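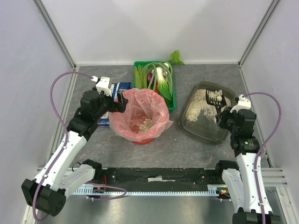

Ledesma
Household page editor, Flalalmont Readers' Exchange
Posted Dec 31, 2021

Keeping paperback novel series in good shape at home

Most of the mail this page gets is from people with long fantasy series in small paperback. The paper is cheap, the glue is thin, and the sets run on for years. These tips are for ordinary shelves in ordinary rooms.

Shelving

Stand the books upright and keep them snug. You should be able to pull one out by the middle of the spine without dragging its neighbors along. If you have to hook a finger over the top, the row is too tight, and the top of the spine will tear sooner or later.

Small paperbacks look lost on a deep shelf, so people stack them two rows deep. That works if the back row is raised. A length of scrap board under the back row lets you read the spines over the front one. Sand the edges first.

Leave a gap the width of 2 fingers between the books and an outside wall. Outside walls get damp in winter, and the back row is where the mold starts.

Light and damp

Red and pink spines fade first. The early volumes of my Wistley set stood across from a window and are now a sort of salmon color, while the later ones are still red. A curtain would have prevented it. Moving the shelf to the side wall fixed it for the rest.

Keep the humidity under 55 percent if you can. A cheap meter on the shelf will tell you. If the room runs higher in June and through the summer, use a dehumidifier, or move the books to an inside closet until fall.

Stains and stickers

For price stickers on a glossy cover, warm the sticker with a hair dryer on low for 20 seconds and peel slowly from one corner. Rub off what is left with a clean white eraser. Don't use lighter fluid on matte covers – it leaves a dark patch on some of them.

Fingerprints come off a laminated cover with a barely damp cloth. Dry it right away. Uncoated dust jackets should only be wiped dry.

For a musty book, stand it open in a lidded bin with an open box of baking soda next to it. The powder shouldn't touch the pages. Give it a week, then check. Bad ones need a second week.

Loose pages

One loose page can go back in with a thin line of white craft glue along the inner edge. Slide waxed paper in on both sides, close the book, and put a weight on it overnight. Never use clear tape. It turns yellow and takes the print with it.

If a whole section has come out, the old glue has failed and the rest will follow. Buy another copy to read and keep the first one in a bag.

Boxes

Pack no more than 12 volumes to a small carton if you plan to lift it over your head. Lay them flat or stand them spine down, never spine up. Write the series and volume numbers on the short end of the box, where you can read it in a stack.

Printed web chapters

Some readers print serials like Surix to read away from a screen. Use a three-ring binder, and put the chapter number in the footer before printing. Plain copy paper is fine. Store the binder upright and keep it less than full, or the rings will start to gap and catch the pages.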